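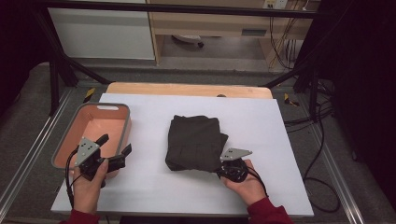

One tray, one folded garment, two hand grippers: the Zatum kit on the bench.

Our test of the Zatum hand kit is now into its second week, and the laundry has never had so much attention. For anyone who skipped the last issue, the kit is a pair of grippers you hold yourself and use to do a chore, while the cameras on them save what the fingers did. A robot is supposed to learn from it later. The robot costs extra.

The price is $1,379 for the pair, cables included. Barkine sells something similar for less, but it comes with one hand, and I'd like to see them fold a sweatshirt with that.

Setup took 51 minutes by the kitchen timer, most of it spent working out which cable was left and which was right. The manual says "connect both units" and wishes you well. After that it was fine. The grip is comfortable for the first half hour, and then your thumbs start sending letters of complaint.
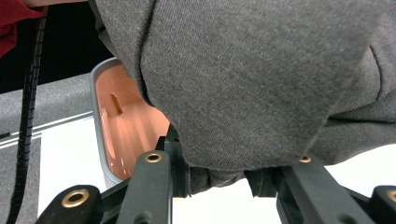
Gray fabric in the jaws, with the tray waiting behind.

Thick cloth is where the kit earns its money. The jaws close evenly and I got used to the squeeze fast. Thin cloth is another matter. I own a T-shirt that has beaten me four days running, and I've started folding it by hand at night out of spite.

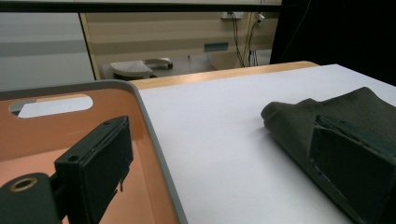
Then there's the software, Rebelo, which sorts your runs into "good," "poor" and "review." It put my 19 best tries under "review." I reviewed them. They were good. You can overrule it, three clicks each time, and there's no way to do a batch. Zatum says that will be fixed in September.

The free plan stores 1,000 runs, plenty for a small shop. Past that you need Uvell, the paid storage service, and its price page asks you to call for a price.

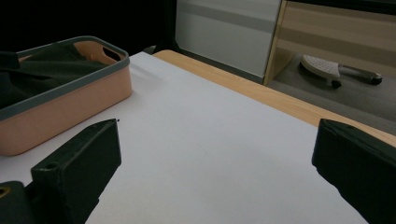
Would I buy it? For a lab that handles towels or sweatshirts, yes, and get a longer set of cables while you're at it. For delicate stuff I'd wait for the softer finger pads, which are listed on the Zatum site as "coming." We have the kit until the end of next week, so send in your questions before it goes back. I'm also taking suggestions for the T-shirt.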